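# Plates in a rack: what our group got out of the Trulura module

Our group picked the dish rack task in November, mostly on the strength of the module handbook, which says that household chores are "within reach" of a pair of low-cost arms. I had doubts about that sentence then and I have more of them now. This report covers the data we collected, the policy we trained on it, and why I don't think our headline number should be quoted without the paragraph that follows it.

## The task

Two arms share one rail. The left arm picks a plate up off the surface, and the right arm looks after the rack. A run counts as a success if every plate is standing in a slot when the time is up and nothing has been dropped.

That definition came from the Prorano task sheet and we were told to keep it. It says nothing about how the plate got there. A plate that is scraped across two wires and falls into the right slot by luck scores the same as one that is placed. We asked for a third category, "untidy success", and were turned down on the grounds that other groups' results would no longer be comparable.
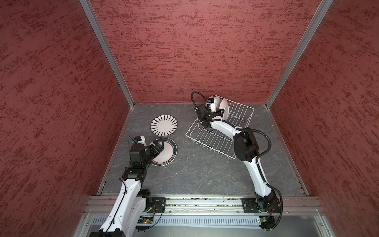 Most of our time went on the handover of attention between the two arms. Whoever is driving has to hold one side still while thinking about the other, and people are bad at it. In the early recordings you can see the resting gripper drift a little each time the busy one closes. We first put this down to a loose joint and spent an afternoon tightening screws. The drift was our own hands on the leader arms.

## The data

We aimed for 1000 demonstrations and kept 907. The rest were thrown out for dropped plates, stalled motors or a camera stream that stopped partway through. I would have thrown out more. At least one whole session was recorded by somebody in a hurry, and the motions in it are jerky enough to spot on a plot without watching the video. The group voted to keep it because the number looked better, and I am recording here that I voted against.

Plates are harder than the cups that the Soylu group chose. A flat plate gives a gripper very little to get hold of, only the gap under the rim, and the approach has to be low and fairly exact. Glaze is slippery. Once the plate is up, it has to be turned on edge without swinging, and the overhead view is then not much help: a plate on edge is a thin line from above. Nearly all the useful information at that point comes from the wrist.

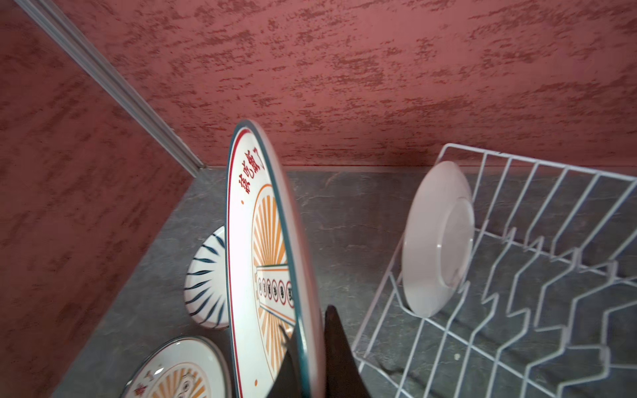
Patterned plates caused an argument of their own. One side of the group held that strong printed designs would help the policy, as they give it something to track. The other side, mine, held that it would learn the print and forget the plate. We tested this badly, with too few trials on plain white plates, and the results went slightly in my favour. I wouldn't build anything on them.

## Results

With the plates started in familiar positions, the trained policy succeeded in about half of its trials. Move a plate a hand's width outside the area we had recorded in, and it succeeded in none. It reached for where plates usually were, closed on air, and carried on to the rack as though it had one.

The Prekach baseline, which is a fixed script with 4 waypoints per arm and no learning at all, did nearly as well as ours in the familiar positions. It took one of us an evening to write. I think this belongs in the abstract and the group has agreed to put it in the discussion.

## What I would change

- Fewer demonstrations, with start positions drawn from a grid before the session begins.
- One person to check recordings on the same day, with the power to delete them.
- Separate scores for the pick, the turn and the placing.
- The scripted baseline first, before any training.

The logs and the list of rejected recordings are in the shared folder. The plots for the pick stage still need their axes relabelled.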